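From: Suryani Jugah
To: Avdale Home Brewers and Fermenters list
Subject: Re: Wild yeast from the orchard, worth the bother?

Hello all,

What a good question to come back to after a week away! I've been doing this for four seasons now and I still get silly with excitement when a jar starts to fizz, so forgive the length. I've left the original message in below and put my answers under each bit.

> I've read a lot about catching yeast off apple skins and blossom
> but most of it seems to come from people with far more kit than me.
> Is it worth trying in an ordinary kitchen, or will I just end up
> with twelve jars of vinegar?

Do try it! I started with 12 jars as well, from the old trees along the Lilero lane, and more than half of them were horrible. One smelled of nail varnish and one of wet dog. But two were lovely, all pear drops and honey, and I'm still brewing with one of them today. You only need one good one, and the bad ones cost you a spoonful of malt extract each.

My method, such as it is: boil up a weak wort with a few hops in it, let it cool with the lid on, and pour it into clean jars to about a third full. Drop in a bit of skin, or a few petals, or a windfall that hasn't gone mouldy. Lids on loosely. Then leave them in a cupboard and swirl them when you remember. Throw out anything with fur on it, and please don't taste anything in the first month. Sniffing is fine.

After that you want to step the good ones up. I go from the jar to a 50 ml starter, let that settle, pour off the top and feed it again. By the third feed you can usually tell whether you have something that wants to make beer or something that only wants to sit there and sulk.

> Also, how do you keep them apart? I can't see how one jar doesn't
> simply turn into a mix of everything.

It does, to begin with! A first jar is a whole crowd. To get down to one strain you need to streak it on a plate and pick off a single round colony, then streak that one again. Agar from the baking shelf works well enough with a bit of malt in it. I make mine in old jam jars laid on their sides, which looks ridiculous but saves buying dishes.

If you catch the bug properly you'll want to compare lots of them at once, and that's where little wells come in handy — the same wort in each, a different colony in each, and you look for which ones go cloudy first.
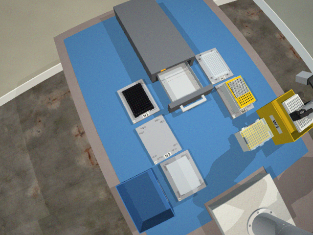
Do you need a microscope for any of this? It's nice to have, but your nose and a hydrometer will tell you most of what matters.

The hydrometer bit is important, mind you. My Skevilis strain (from the hedge behind the bus stop, nothing grand) smelled gorgeous and then stopped dead at 1.030. It makes a sweet, heavy thing that I now blend into the dark beer in small amounts. The Gallegos one goes the other way and dries everything out to a crisp, so give it a strong bottle and plenty of time.

> Last thing, do you write it all down?

Every single one! I'm on number 262 in the notebook. Where it came from, what tree, the weather, what it smelled like, where the gravity ended up. The early pages are hopeless ("nice?" is the whole entry for number 9) and I do regret that.

The blackthorn should be out before long and it's my favourite thing to collect from, so have your jars boiled by the end of February. I can post slants of the two good Lilero ones to anyone who wants them — send me your address off list, and tell me whether you brew pale or dark.

All the best,
Suryani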